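Products > Grippers > Soft produce > Proltari 2

Proltari 2 produce gripper: grip force notice

Units with serial numbers up to 1,034 can lose their force limit after a controller restart. The fingers then close at full pressure and will crush soft produce. Khattak found the fault in simulation while running cucumber picks from a wicker basket. The dark skin and uneven weave make it a hard case for depth sensing, and the gripper was closing on bad readings with no limit set.
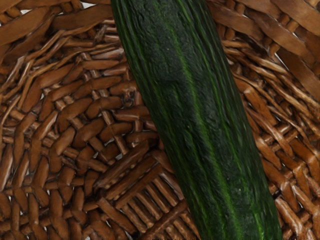 What to do

Stop the cell and isolate the air supply before reaching in. Install firmware 114, then set the limit again by hand. Do not rely on the stored value. Run 300 empty cycles before going back to produce.

Spare fingers are not affected. The older Mavton wrist needs no change.

Returns go to the Wadby workshop, marked for Otakar Holub. Include the serial number and the fault log.

Notice issued 17/03/2019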